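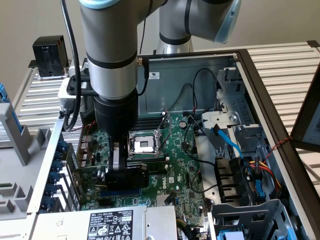

Old desktop computers get a second life in Mackay

If you have a tired old desktop sitting under the stairs, the folks at the Grornthorpe repair room in Mackay would dearly love to hear from you. Their autumn collection opened in November, and by the end of the month 631 machines had come through the door, a good many of them carried in by people who stayed for a cup of tea and a chat about what was wrong.

Senga Aitken, who has run the room for seven years, says the work is slow and rather pleasant once the side panel is off and the tower is lying flat on the bench. The processor, the memory and the expansion cards are all checked one by one, and any part that still has some use in it goes on a shelf for the next computer that needs it.

"People apologize for the dust, bless them," she said. "I've seen much worse, and a board can look dreadful and still be perfectly good!"

Finished computers go to families and students for $20 apiece, and Nokuthula Ndlovu, who handles the requests, has 70 names on her waiting list at the moment. Keyboards and mice are wanted too, along with power cords of any age. The room is open from 10 in the morning until 4 in the afternoon, and the side entrance has a ramp.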